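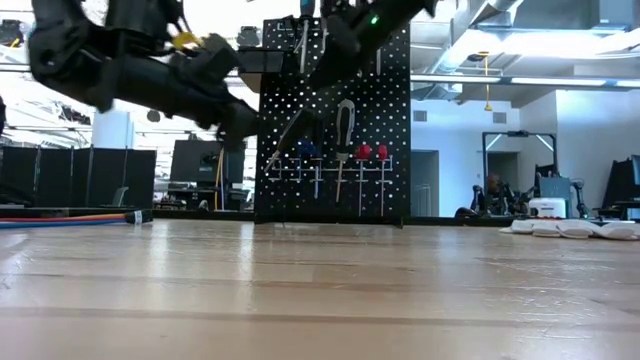 Progress report to the Clendstead Fund
Filitz project: learning to put tools back where they belong
Period covered: March to August

Dear all,

We've had a very good six months and I'm glad to be able to write this one with results in it (the last report, you'll remember, was mostly plans and a purchasing table). The short version is that the arms now hang up a screwdriver they have never handled before more often than they drop it, and the method that got us there is simpler than the one we proposed. The longer version follows.

What we set out to do

The proposal asked whether a pair of robot arms could learn tidy, contact-heavy jobs from a modest number of human demonstrations. We picked a tool rack because everybody understands it and because it's surprisingly nasty. A hook is small, the tool swings, and the last centimetre of the movement happens behind the gripper's own fingertips, where a camera looking from the front sees very little. If a method copes with that, we'd expect it to cope with plenty of other jobs where something has to be hooked, seated or threaded.

The rig is the one we described in the spring: a pegboard standing upright at the far edge of the bench, with a white rack mounted on it and hand tools hanging in a row, and two black arms reaching in from above. We moved the board twice in April before settling on its present position, which gives both arms room to work without folding their elbows into each other.

The demonstrations

By the end of July we had 3,590 recorded demonstrations that passed checking. They cover taking a tool off the rack, passing it from one arm to the other, and hanging it up again. Jalen Montoya ran the recording sessions and wrote the checking script, Hesavis, which has turned out to be one of the most useful things to come out of the project so far. It looks for jumps in the joint readings, missing camera images and demonstrations where the operator gave up halfway, and it does it overnight, so we start each morning knowing what we've got.

We had planned to throw the failed attempts away. Jalen argued for keeping them in a separate set, labelled by what went wrong, and I'm very pleased he did, as you'll see.

The method

Our first approach, the one in the proposal, trained a single policy from start to finish: camera images in, arm movements out. It learned to reach for the tools quickly and looked lovely doing it! Then it would arrive at the hook a few millimetres off and press the handle against the board until the force limit stopped it. More data helped a bit, then stopped helping. We spent most of May on this and I'd put it down as time well spent, though it didn't feel like it in May.

The change we made in June was to split the movement in two. The first policy brings the tool near the hook. The second takes over for the last stretch, and it was trained with the failed attempts as well as the good ones, each with its label. So it has seen plenty of near misses: tool too low, tool turned sideways, tool resting on the neighbouring handle. When it recognises one of these it backs off and tries again, up to 3 times, before it hands control back to the operator.

We've been calling the second policy Munro, for no better reason than that Munro was the name of the folder, and the name has stuck.

Results

For the main test we ran 600 trials with the tools used in training, mixing the starting positions, and compared the single policy with the split one under the same lighting and the same camera positions. The split method was clearly ahead on every tool. The gap was widest on the thin-handled ones, where a small error in grip angle grows into a large one at the tip.

We then ran 40 trials with a tool that appeared in none of the recordings. This is the result I'm most excited by. The single policy hardly ever managed it. The split method succeeded in more than half of the trials, and in most of the successes it needed at least one retry, so the recovery behaviour is really earning its keep there. Forty is a small number and we're treating it as encouraging and no more until the autumn tests are done with a wider range of tools.

We also checked whether the improvement came from the failure labels or simply from having a second policy. Training Munro on the good demonstrations alone gave us part of the gain, but it lost most of its ability to recover from a bad start. The labels matter, and they cost us very little to add. I think other groups will be able to use this part straight away, even if their arms and tasks look nothing like ours.

What isn't working yet

Passing a tool between the arms is still slow. Both arms wait for each other, sometimes for several seconds, and the handover is where the grip tends to slip round. We have an idea about letting the receiving arm begin its move earlier, and a first try in August looked promising, but I don't want to say more until we've measured it properly.

Reflections from the bench top bother the cameras. It's a glossy surface under a long row of ceiling lights, and at a low angle the bright streaks can confuse the part of the system that finds the tool. We've trained with altered brightness, which helped. We may end up covering part of the bench.

Soft items were listed in the proposal as a stretch goal. We've begun some early cloth work, enough to know that the failure labels we use for rigid tools don't carry over. A cloth that's half on a hook is a different sort of problem from a screwdriver that's half on a hook, and we need to think about what counts as a near miss.

Spending and time

Spending is slightly under budget, mainly because the replacement gripper fingers lasted longer than we'd allowed for. We would like to move the underspend to the autumn line for extra operator hours, and I'll send the form separately. The timetable is unchanged apart from the handover tests, which will slip by a month.

Next six months

The wider tests with unseen tools come first, then the handover work. We'll write up the split method alongside these, and plan to release the labelled failures with the paper. We'd also be delighted to have someone from the Fund visit. Mornings before 11 are best, as the arms are normally running by then and there's still time to chat before the afternoon recording session.

With thanks from all of us on Filitz

Related items
Filitz: first progress report
Hesavis checking script: notes for users
Labelling failed demonstrations: a short guide
Clendstead Fund: guidance on moving underspend
Visiting the lab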